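Cellska tabletop chores, notes for people who want to use the data

Hi! I'm Yanling Liao and I look after this set. I started it because my sister kept asking when she could buy a robot that tidies up after her kids, and I wanted a better answer than "not yet." So the chore I picked is the smallest one I could think of: picking blocks up off a table and putting them where they belong.

What you get

There are 367 episodes, recorded at our bench in Zemville. Each one has the video, the joint positions, the gripper opening and a one-line instruction in plain English ("put the red cube in the square", that kind of thing). Haiyan Long wrote most of the instructions and Obinna Nwankwo drove the arm for nearly all of it - he's much better at it than I am. We held back 50 episodes for testing. Please don't train on those!

The blocks are colored and the goal is a square of black tape. That sounds like baby stuff, and it is, but a person does this while talking on the phone. An arm has to find the right block, close on it without shoving its neighbor, and let go in the right spot.

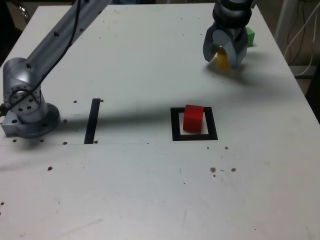 Blocks that sit close together are where our baseline policy has the most trouble. It goes for the right color and then bumps whatever is next to it on the way down. Shadows bother it too, more than I expected, and we left the lighting alone because kitchens have shadows.

So can it do chores yet?

Not in any way my sister would pay for. On the test episodes with one block it does fine. Add a second and a third and it gets slow and fussy, and some 20 of the failures are just the fingers coming down a bit too far to one side. I'd trust it to sort big parts into a bin in a shop, with somebody nearby. I wouldn't let it near a glass.

Known problems

Early episodes (the February ones) have a small lag between the video and the joint log. Jiahui Shi wrote a script that fixes most of it, see fix_lag.py. A few instructions say "box" where they mean "square". Sorry, we'll clean those up in the next version.

Questions go to me or to Jiahui Jin, who answers faster.

Last updated April 2023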